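# statside-ercp-notes

July 4, 2020, by Patricio Maldonado
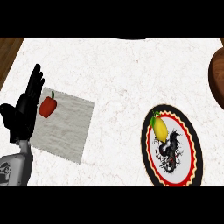
Marble countertop, rendered.

Hi! If you landed here you probably work in an endoscopy unit, or you got stuck with the spreadsheet for one. I'm the second kind. Statside is a small table of procedure notes from ERCPs (the scope test where you go down through the stomach and into the bile duct), typed up from paper and cleaned until I couldn't look at it anymore. It covers one hospital, one room, and mostly one very patient nurse, Olga Núñez, who can read every doctor's handwriting.

What I wanted to know was pretty narrow: when the first try at getting into the bile duct fails, what do people do next, and how long do they wait before doing it? I kept hearing strong opinions in the hallway and I wanted a table to point at. The table is now here and the opinions are about as strong as before.

## What's in it

There is one main file, procedures.csv, with one row per procedure and 28 columns. Patients who came back get a new row, linked by case_id. There's a second file, stents.csv, that I split off in March because people kept changing plastic stents to metal ones and my single stent column turned into a paragraph.

The columns people ask me about most:

- first_try: yes, no, or unclear. "Unclear" means the note says something like "cannulated with some difficulty" and stops there.
- next_step: free text, then a cleaned version in next_step_clean. Use the cleaned one unless you enjoy typos.
- wait_days: days between the failed try and the next one. Zero means the same session, blank means there was no second try here.
- pancreatitis_after: only filled in if somebody wrote it down in the discharge letter. A blank is NOT a no. Please read that again before you make a chart.
- prior_surgery: gallbladder only, stomach, other, none. I left the rare combinations out of the public copy, as a couple of them would have been too easy to recognize.

## Where it came from

Horacio Yáñez pulled the paper notes and I typed. Olga went over every row where the two of us disagreed, which was more than 26 of them in the first batch alone (I was embarrassed, Horacio was not). Names, birth dates, and record numbers never went into the file. Ages are in bands. Procedure dates are gone too, and you only get the gaps between them.

Checking was done with Skendanico, a little set of scripts I wrote that complains when a stent is removed before it was placed. You'd be surprised! It lives in the checks folder and needs Python and nothing else. Run it from the top folder:

 python checks/skendanico.py procedures.csv stents.csv

It prints a list of row numbers and a short gripe for each. On the current files it should print 4 warnings, all of them known, all in known_issues.txt.

## Things that will bite you

Two doctors used "precut" to mean slightly different things. I asked them both, got two long answers, and ended up keeping the word as written plus a column called precut_author so you can split them.

Stone size is in millimeters, except where it was described as "large," in which case it says large. I didn't want to guess.

Transfers are a mess. If someone went to the big hospital after a failed try, we usually have no idea what happened there, so don't read the success numbers as anything final. Same goes for Sirngate, the older log this replaced. I brought over what I could and marked it with source = sirngate. Those rows have no sedation info at all.

And please don't use any of this to decide what to do with a real patient. It's one room's worth of notes.

## Using it

Go ahead, for teaching, practice, or your own comparisons. Keep the README with the files and tell people where you got them. If you find a wrong row, send me the case_id and what looks off. I fix things in batches, usually at night.

Version 2 still to do: sort out balloon sizes, finish the stents codebook, ask Olga about the rows with two scopes listed.

Last updated: July 4, 2020

## Comments

**Thabiso Modise**
Nice to have the wait times in there. Is wait_days counted from the end of the failed procedure or from the date on the form? I get a lot of ones that look like they should be zeros.

**Patricio Maldonado**
Date on the form, so anything that ran past midnight turns into a one. Adding that to known_issues, thanks!

**Aurelio Escobedo**
The script chokes on my copy if I open the csv in a spreadsheet program and save it first. Semicolons, I think. Fresh download works fine.

**Tse**
Would love a column for who was holding the wire. Trainee or not makes a big difference at our place.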